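About Hultis Planning

Home / About / Services / Contact

Who we are
Small office, big spreadsheets. We help building managers and cleaning contractors buy robots and not regret it. Floor scrubbers, delivery carts, the newer arms for wiping and restocking. We don't sell any of it. No commissions either, ask us and we'll show you the books.

Started by Kourosh Kordestani after ten years purchasing for hotels. A-yeong Noh runs budgets and site visits. Call before 10 if you want her, she's out after that.

What you get
A site walk. A task list, priced by hand and by machine. A three year budget with the stuff quotes leave out: batteries, spare pads, training, elevator hookups, the service contract. Then a shortlist and help with the paperwork.

Recent work: El Sherbiny (38 rooms, two scrubbers, one cart sent back). Guvham, still in planning, decison due in January.

How we work
Hand work first. We go along on a shift before we price anything, and doors get their own line in the budget.

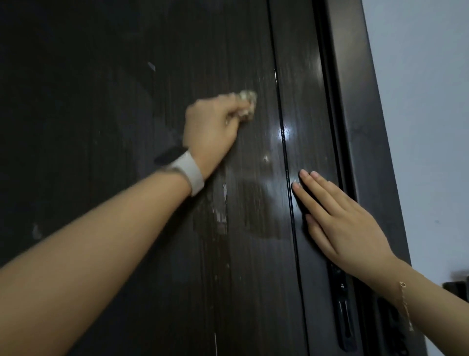
Floors are easy to cost. Verticals are slow, fiddly, different in every building, and most clients still keep them with the crew for now. Fine by us. We'll put that in the plan and re-check it every year.

Fees
Flat rate, quoted up front. Sites under 50 rooms get the short version, wich is cheaper. Half due at the site walk, rest on delivery of the budget.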